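A Place for Every Plug, or So They Say

The organizer from Soddale who agreed to talk to me about desks asked that I leave her name out, and after an hour with her I could see why. She has unkind things to say about products her own clients buy.

She works under the business name Skivus, clearing out home offices. I went in doubtful. I have never understood paying a stranger to move your stapler. So I asked her what a person gets for the money.

"Mostly they get someone who will say no," she said. "They want to buy a tray. I tell them they have 4 trays and they should look in one."

I said that sounded like a lot of money for a look in a tray. She didn't argue, which I hadn't expected, and she didn't give me a price either.

What set her off was the desk kit from Burov, the one with the cable box, the clips and the little felt sleeve. She has pulled 2 of them out of clients' homes since April. "You put the cords in a box, and now you've got a box of cords," she said. "Then something stops working and you're on your knees opening the box." I pointed out that plenty of people seem happy with theirs. "Plenty of people haven't had to unplug anything yet," she said.

The numbers behind all this are thin. Gil, the storage chain that sells the kit, put a survey of 2,946 shoppers on its site saying a hidden cord makes for a calmer workday. I asked her if she believed it. "Who asked them? The people selling the box?" On that one we agreed.

Where we parted ways was the power strip. Her rule is that it belongs up on the desk, in reach, with the one cord going off the back. I think a strip on a desk looks like a job half done, and I told her so. It does have its points. On a pale wood desk covered almost edge to edge by a white board, a white strip set at a slant doesn't shout at you, and its gray cord runs over the far side and drops out of the way. You can get at the sockets without crawling. You also lose that space for good, and I noticed she had no answer when I asked where the coffee goes.
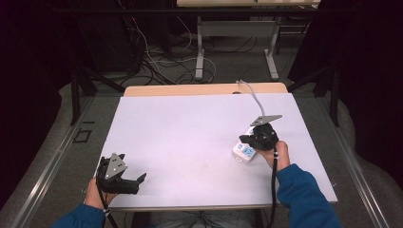 Power strips were the only subject on which she changed my mind at all, and then only partway. I'd still want mine off the work surface. But the gray cord arching across that white board to the far edge is easy to follow from end to end, and I can't say that for anything behind my own desk. "So go home and look," she said when I admitted it. I asked if she'd charge me for that advice. She said she was thinking about it.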